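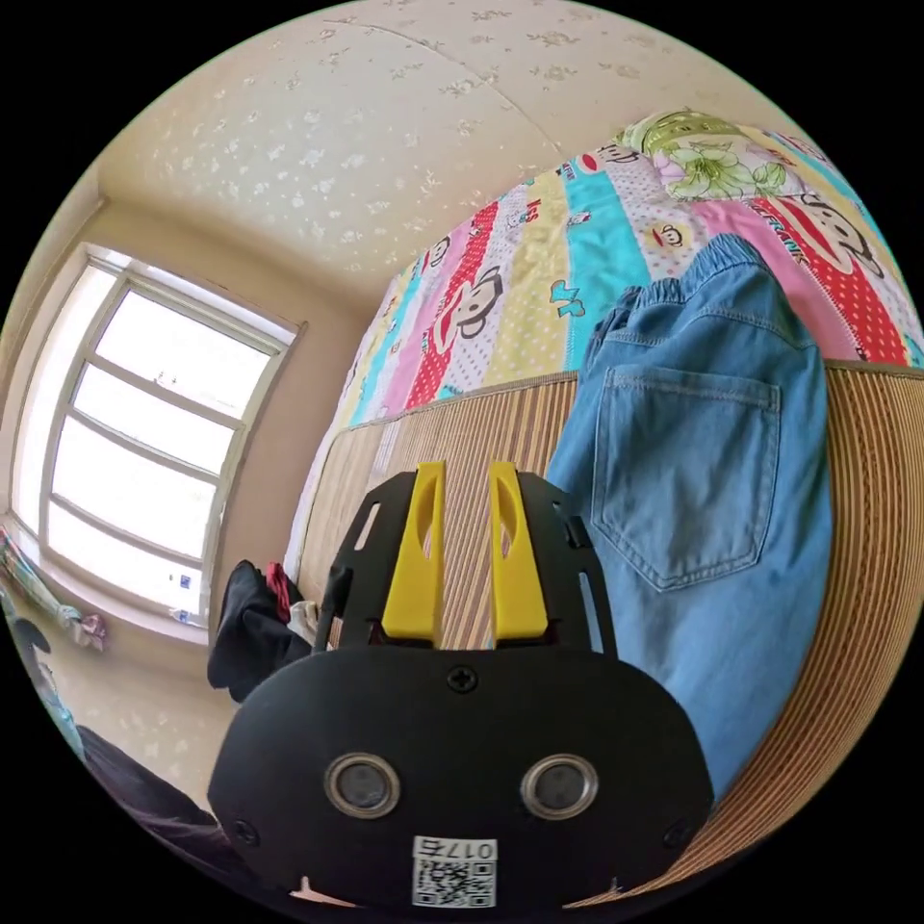

Hand-held gripper over the bed, with a pair of light blue jeans lying on the mat.

SKIRGATE HOME ROBOTICS WORKING GROUP
Minutes of the meeting held November 3, 2020

Present: Adjoa Bawa (chair), Duarte Aguiar, Selorm Amoah, Ekow Osei
In attendance: Etornam Issahaku (Vomlow)
Apologies: none received

1. Minutes of the previous meeting
The minutes were approved with one correction. Under item 4, "Buvberg office" should read "Buvberg training room."

2. Report on the demonstration visit
Mr. Aguiar reported on the visit hosted by Vomlow, which he and Ms. Amoah attended for the group. The subject was the handling of clothing in an ordinary bedroom. Ms. Issahaku led the demonstration and took questions afterward.

Members noted that the tool has two flat yellow fingers, each with a narrow slot along its length, and is guided by hand. Ms. Issahaku explained that the recorded movements are used to prepare a robot arm for the same work. Vomlow has 2762 recordings on file to date, of which 579 concern clothing.

Mr. Osei asked whether a patterned background made the work harder. Ms. Issahaku replied that a striped mat and a printed quilt were both good tests, and that Vomlow would not wish to work only on plain surfaces. She added that strong daylight from a window remained a difficulty in some recordings.

Ms. Amoah asked about garments lying with the seat up. Ms. Issahaku said that these were recorded as a separate starting position. Elastic waistbands were also noted separately, as they do not keep their shape when lifted.

The chair asked that the written report state clearly which results came from hand-guided work and which from a robot arm. Mr. Aguiar agreed to revise section 3 accordingly.
The report was received.

3. Open day
It was agreed to hold the open day in April at the Ametepe Center. Attendance will be limited to eight visitors per session. Mr. Osei raised the matter of recording in private homes, and the chair ruled that written consent would be required from every household before any recording is shown to visitors.

Moved by Ms. Amoah, seconded by Mr. Osei, that Vomlow be invited to repeat the clothing demonstration at the open day. Carried.

4. Actions
D. Aguiar: revised visit report, to be sent to members before the next meeting.
E. Issahaku: list of garments and starting positions used by Vomlow.
E. Osei: draft consent form.
S. Amoah: confirm room booking with the Ametepe Center.

5. Other business
Buvberg has asked to send an observer to future meetings. Held over.

The meeting was adjourned by the chair.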